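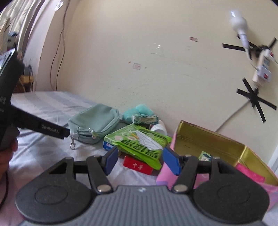 Small things on the bed, before sorting: zippered pouch, boxes, bottle, plush.

Frequently asked questions about the bed sorting method

Hetiline is a small site about keeping order in small rooms. These are the questions readers send us most often about sorting little household items on a bed. We update the answers when we learn something better. The last update was in April.

Why do you sort on the bed and not on the floor?

The bed is higher, so your back does not suffer so much. It is also a place you must have free again in the evening, and this helps you to finish. On a floor or a desk the pile can stay for weeks. I know this from my own apartment, where one pile under the window stayed from winter until summer.

Do I need a special sheet?

No. Use any clean sheet that you can wash. A light color is better than a dark one, as small dark things like hair pins and earring backs are easier to find on it. Soft stripes are fine. Strong patterns make the eyes tired, and you will lose a button in them sooner or later.

Should I make the sheet flat first?

Pull it a little at the corners. Some wrinkles will come back when you put down the heavier things, and it is not a problem. Only be careful with coins and loose pills, which like to hide in the folds.

Which items belong in one session?

Take only small items, the kind that you can hold in one hand. A pouch, a carton of something, a bottle with a cap, a little box, a soft toy. Do not mix them with clothes or with papers. Clothes cover everything, and papers need reading, so you will stop after five minutes and sit there with an old letter.

How big can the pile be?

It should cover less than half of the bed. You need the other half for the groups you will make. If the pile is bigger, put one part back in its drawer and do it another time.

Where should I put the pile?

Close to the wall, if your bed stands at a wall. Round bottles and light things will not roll down on the far side. You then sit or stand at the open side and pull the items toward you one by one.

What are the groups?

We use four: keep here, move to another room, give away, throw away. Many readers ask for a fifth group with the name "maybe". I used this group for some years and it was always the biggest one. Now I put such things in a paper bag, write the month on it and open it again after one season.

Can I use a zippered pouch for everything?

You can, but then you have only moved the mess into a pouch. Give each pouch one purpose. Good purposes are cables, sewing things, travel medicine or pens. A pouch with rounded corners loses a little space inside, so it is better for soft contents than for flat boxes.

My pouch has a clasp and a charm on it. Should I take them off?

Keep the clasp if you have a hook or a bag ring where it can hang. A charm on the zipper pull is useful too. When you own several pouches in similar colors, you recognize the right one from its charm. Take it off only if it catches on other things in the drawer.

Should I keep the boxes that products came in?

Please open every box before you decide. An empty box looks the same as a full one, and I threw away a good pair of earphones this way. If the product is used every week, the box can usually go. If it is a gift that you will pass on, keep the box and put it in a dry place. Pretty boxes are a special case. Allow yourself two of them, and put something inside.

What about bottles?

Check the cap first. Stand the bottle up when you have checked it, and read the date if there is one. Bottles lying on their side under other packages are the most usual reason for a stain on the sheet. Old medicine should not go in the sink or the toilet. Ask at your pharmacy if they take it back.

And plush items?

They are light but they take a lot of space, and in a pile they hide what is behind them. Lift them out at the beginning and put them near the pillow. Wash them before they go in the give away bag, if the label allows it.

How long does one session take?

I set a timer for 38 minutes. It is a strange number, but it is the length of the radio program I listen to while I sort. Stop when the time is over, also if there are still things left, and carry the groups to their places before you do anything else.

Can children help?

Yes, from the age when they do not put things in the mouth any more. Let them find all the items of one color. Take away medicine, batteries and sharp things before they come to the bed.

I live in a shared room and have only one shelf. Does it still work?

It works very well. Readers from the Karkura student house wrote to us that they sort one after another on the same bed, with a clean sheet for each person. With one shelf, the "keep here" group must fit on it. This makes the decision easier than any rule from me.

Do you sell the pouches or the boxes?

No, we do not sell anything. We offer only a printed list with the four groups, one page, which costs 99 cents to cover the paper. You can also copy the groups by hand from this page.

I have a question that is not here. Where can I send it?

Write to the Hetiline letter box, number 1412, Cuautle. Please tell us how big your room is and what kind of items you have. We answer all letters, but in spring it can take three weeks.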